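Bench Automation Review Group
Minutes, July meeting, 2:00 p.m.

Chair: Sólveig Vigfúsdóttir
Minutes: Ásdís Eskildsen

1. Notes from last time
Accepted with one fix. The Zomier quote was for the lease only and did not cover spare fingers. Price per spare finger is still missing.

2. Riis two-arm cable sorting kit, sold through Zomier
The brochure says the kit sorts mixed cables into bins "at bench speed." Sólveig asked whose bench. The reseller was asked the same thing by email and sent the brochure again.

The claim on page 7 is 124 cables an hour. There is no word on what kind of cables, how tangled, or who laid them out first. Ásdís noted that our returns come in knotted, often with the lamp or charger still attached, and she wants a rate for that work before we talk about money.

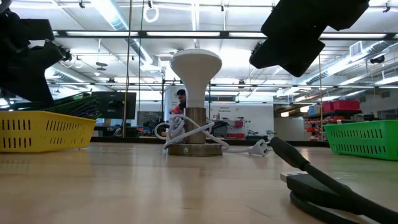
Fig. 1. Lamp with its cord looped beside the stem, two-prong plug on the table, basket to each side.

Ásdís called the lamp a fair test item. Sólveig disagreed: a fair test would be a whole tote of them. Left open.

3. Bins and layout
Two baskets are used, one yellow and one green. We sort into more than two groups, and the manual does not say how many the kit can handle. The manual also gives no rule for items that belong in neither.
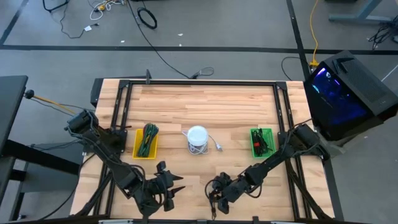 Fig. 2. Table from above. Cables in both baskets, white device between them, grippers clear of all three.

Sólveig said a picture of full baskets tells her nothing about how they got full. She wants unedited video with a clock showing, start to finish, including any time a person steps in. Ásdís will ask for it and will not accept the promo clip.

Floor space was raised again. The table is only part of it. The computer needs a spot too, and our aisle by the packing station is already tight. No decision.

4. Loose cables
The Bikedex software add-on is meant to pick the next cable from a spread. It costs 400 a month on top of the lease. Sólveig asked why picking the next cable is an extra in a kit sold for sorting cables. No answer in the paperwork.
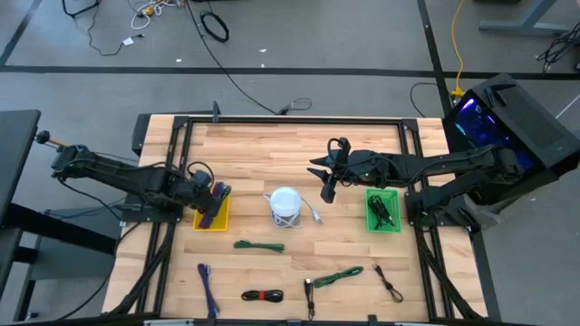 Fig. 3. Cables spread over the near half of the table, left gripper down at the yellow bin.

Ásdís pointed out that the cables in Fig. 3 are mostly apart from one another. Ours are not. She would like the same test with everything dumped in one pile. Sólveig agreed and added that ties and straps should stay on.

5. Ovach service plan
Covers 352 hours of run time, then a paid visit. "Run time" is not defined. If it counts idle hours with the power on, we would use it up fast. Travel is billed separately.

6. Actions
Ásdís: request full video, one-pile test, spare finger price.
Sólveig: get Ovach to define run time in writing.
No lease to be signed before these are in. Trial offer neither accepted nor refused.

Closed 3:10 p.m.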